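Friday, March 5, 2021

Back on the cloth job at the shared shop. Set the wrist camera gain to 60 and worked near the hem, where the ribbing should give the depth fit something to hold. Pale planks on the left, maroon cloth on the right, edge a little soft.

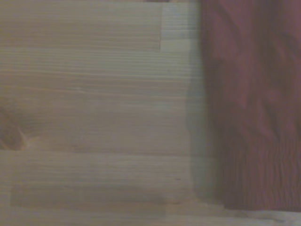 Approach

Straight down from the wrist, low speed. Golnar Hashemi wants the descent capped at 7 mm/s near the wood — fine by me.

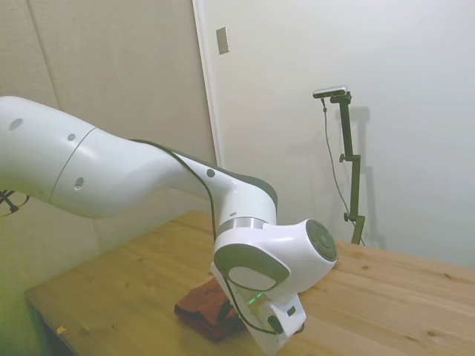
Why not pinch from the side? The fingers need a raised fold for that, and a flat hem doesn't offer one.

Logged joint torque at 100 Hz. The plot will have to wait for the weekend. With the hand down at the cloth I went over the cable run past the wrist,

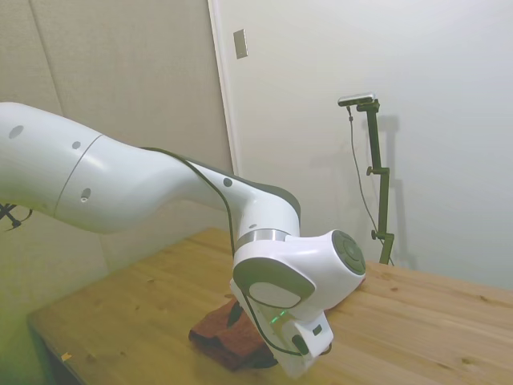

and I still want another clip near the elbow. Kenji Ruiz-Ortega has a bag of them. Contact threshold stays where it is until the clip is on.

Last item was the waistband of the rust shorts, with the fingertips a little above the table, slightly apart. 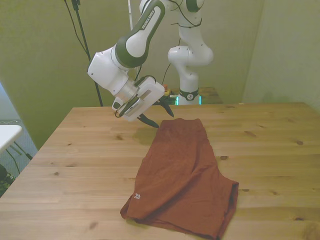 Montecinos, October

Copied from the old notebook: zero the hand before every descent. Still applies.

Contact: Plustby workshop desk | © Plustby | Back to top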